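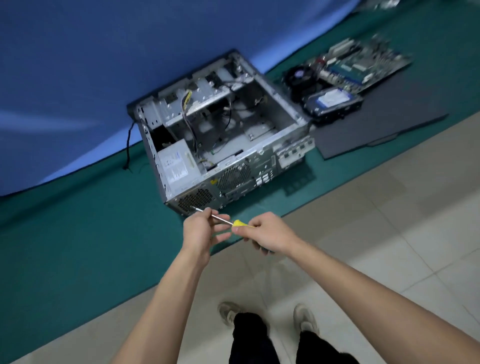
The old case on its side, motherboard out.

I learned to love computers through my aunt's typing. She wrote letters to everyone, long ones, and when she finally gave up her typewriter for a PC she kept hitting the keys as if she had to punch through three sheets of carbon paper. You could hear her from the driveway. So when people ask me how I got into keyboards I tell them it runs in the family, and then I talk for far too long, and now you get the written version!

April was a big month for me, keyboard-wise. I'd been using the same flat, quiet office board for years and I had nothing against it. Then Aslı Öztürkmen, who I used to share a desk with at Pesthorpe, mailed me her spare Camley. She'd bought two at an estate sale (of course she had) and wanted company in her obsession. It's beige, it weighs about as much as a small dog, and the cord is thick enough to jump rope with. I plugged it in through an adapter, typed one sentence, and laughed out loud.

The sound is the first thing. Every key has its own note. The space bar is low and hollow, the number row is a little tinny, and Enter lands with this wonderful clack that makes you feel like you've really finished a paragraph, even when the paragraph is terrible. My husband can tell from the next room whether I'm writing or deleting. Backspace squeaks.

The second thing is that I make fewer mistakes. I tested myself on the same page of text every evening, 3,008 words of an old travel book, and after 9 evenings I was making about half the typos I'd made on the flat board. I was slower the first two nights and then I wasn't. Some of that must be plain practice, since I more or less had the page by heart by the end, but it felt different under my fingers too. You know when a key has gone down.
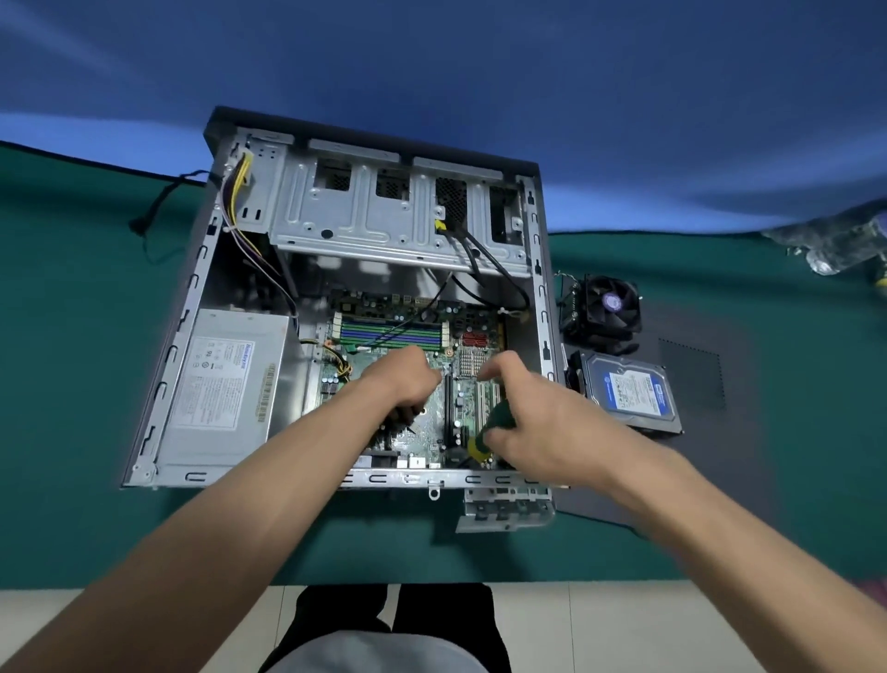
Cleaning it was a whole weekend, and I loved every minute. If you've never pulled the caps off a keyboard that spent decades in someone's den, brace yourself. I used a wire puller, working row by row, and dropped the caps into a bowl of warm water with a bit of dish soap. Take a picture of the layout before you start! I was sure I knew where everything went, and then I had the bracket keys swapped for two days. The caps need to dry overnight, stems down on a towel, and don't be tempted by the hair dryer. Aslı was, once, and now her F7 leans.

The letters on the caps haven't worn at all, by the way. They're molded all the way through in a second color, so there's nothing to rub off. Only the shine gives it away: A, E and the left half of the space bar are glossy, so whoever had it before me was a left-thumb person. I'm right-thumb. I've been working on a matching shiny patch.

Then I got curious and borrowed an Irkero from the library's gadget shelf, a modern one with the same kind of loud switch. It's lighter and the keys feel crisper, and if you're starting from scratch and don't want to mess with adapters, I'd say go try one. I missed the low notes, though. Aslı says a Vermeulen comes closest to the old sound, but she also says that about every board she's about to buy, so I'm waiting until she's had it a month.

My goal for the summer is 100 letters, typed and printed and mailed, the way my aunt did it. I've written to my cousins, my old piano teacher and the woman who taught me to drive. Two of them have written back already, one by hand, in green ink. If you'd like one, leave me a note in the comments and tell me what you type on. I especially want to hear from anyone who still has the keyboard that came with their first computer.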